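Kit de ensamblaje de engranajes Brandard, con simulador

Fabricante: Gumbridge
Distribución y soporte en español: Vieira
Disponibilidad: bajo pedido, entrega a partir de julio

El kit Brandard está pensado para laboratorios, centros de formación y talleres que quieren practicar tareas de inserción con un brazo robótico y una pinza de dos dedos. Se vende en dos modalidades: solo simulación, o simulación más piezas físicas. El software es el mismo en las dos y no hace falta volver a comprarlo si más adelante se añaden las piezas.

La tarea básica consiste en coger un engranaje recto de plástico, orientarlo y montarlo sobre un eje cuadrado. El agujero cuadrado complica las cosas bastante más que uno redondo: si la pieza llega girada unos grados, no entra, y el programa tiene que corregir la muñeca antes de volver a intentarlo. Las tareas siguientes añaden engranajes de otros tamaños y obligan a que los dientes engranen entre sí.

El simulador incluye una cámara virtual montada en la muñeca, orientada hacia los dedos. Es la vista que se usa por defecto para entrenar y también para revisar los intentos fallidos. 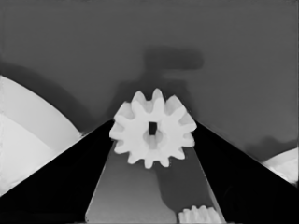 La posición de la cámara virtual se puede cambiar desde el archivo de configuración, igual que la iluminación, el color de la mesa y el de las piezas. De serie, la escena viene en blancos, grises y negros. Quien trabaje con cámaras en color puede cargar sus propias texturas.

Qué incluye la modalidad de simulación

Licencia para 2 puestos, sin caducidad.
21 tareas preparadas, ordenadas por dificultad.
500 intentos grabados que sirven de punto de partida para el entrenamiento.
Modelos de todas las piezas en formato editable.
Manual en español y en inglés.

Qué añade la modalidad con piezas físicas

Juego de 67 piezas entre engranajes, ejes y separadores.
Placa base con fijaciones para mesa.
Dedos de recambio para la pinza.
Maletín de transporte.

El brazo y la pinza no están incluidos. El kit funciona con cualquier pinza paralela que admita los dedos Urkbridge; para otros modelos hay un adaptador que se pide aparte. Antes de comprar conviene enviar la referencia de la pinza a Vieira, que confirma la compatibilidad por correo.

Observaciones de uso

Beatrice Mwaipopo, responsable de aplicaciones en Gumbridge, recomienda empezar por las tareas de agarre y dejar la inserción para cuando el agarre sea estable. «Casi todos los fallos de inserción que nos consultan vienen de una pieza mal cogida», explica. En el manual hay un capítulo dedicado a ello, con valores de fuerza y velocidad para cada tamaño de engranaje.

El contacto entre dientes es la parte más lenta de calcular. En equipos sin tarjeta gráfica dedicada se puede activar el modo simplificado, suficiente para probar trayectorias pero poco fiable para medir fuerzas.

Garantía y devoluciones

Las piezas y la placa base tienen garantía por defectos de fabricación. El desgaste de los dedos no está cubierto. La licencia puede devolverse mientras no se haya activado el segundo puesto.

Para solicitar presupuesto hay que indicar la modalidad, el número de puestos y el modelo de brazo.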